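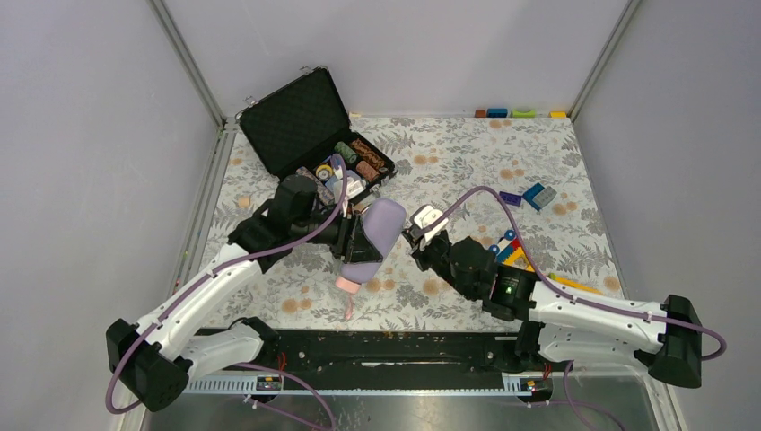 Clurik Wipe-Clean Table Cover

Zamer says this cover will "shrug off anything." We sell it, and we'd put it lower than that. Coffee and ketchup came up fine with a damp cloth. Turmeric left a yellow shadow after 6 hours, and ballpoint ink never came out.

Length: 78 inches
Weight: 300 grams per square meter
Care: damp cloth, no bleach
Colors: see swatch card

The maker also claims 1050 wipes before the print fades. We asked Zamer how that was tested and got a brochure back. Hertta Nieminen in our shop has had one on her kitchen table since November, and the fold lines still show.

It cuts cleanly with ordinary scissors. Skip the matching clips, which slide off thick tabletops. Cut pieces can't be returned.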